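Print this page | E-mail this article
Shares: 198 | Comments: 30

Folding, sorting and a room that stays tidy

The linen service at Gradutetti takes in towels, cloths and small covers from clinics and guest houses. Its manager has run it since May, and she has firm views on how the work should be done.

"People start with the folding," she says. "You should start with the sorting. If the whites are in with the colours you'll handle everything twice."

Her rule is one container for each kind of cloth, kept at the side so the middle stays free for folding. She prefers open mesh baskets for anything that needs air and solid bins for the rest. Orders for Sartori, the largest customer, go on a shelf of their own.

Large cloths are held by two corners and allowed to hang before they go down on the mat. "Let it drop first," she says. "The creases you fight on a table mostly fall out by themselves." 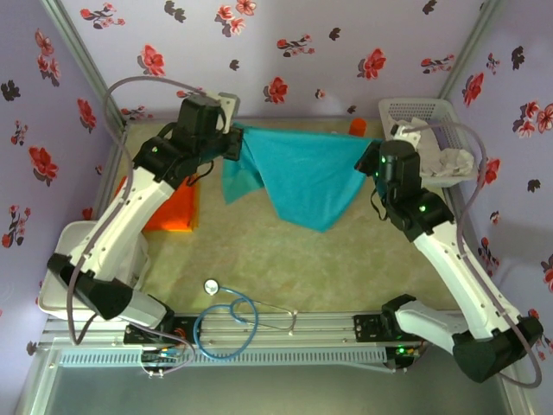

Hullari, issue 962, page 30

A teal cloth held up over the mat shows the folds she means, with a folded orange one lying to the left. The wallpaper, lavender with red flowers, was her choice. "I look at it all day – I wanted something with a bit of colour."

And the stethoscope? "Things come in with the clinic laundry," she says. "We check pockets and bundles, and whatever we find goes back with the next delivery."

She doesn't iron small cloths and sees no point in starting. What she would like is deeper shelving, and she has asked Flesent for a price.

January 2014

We use cookies to improve this site. Accept | Read more
Sign up for our newsletter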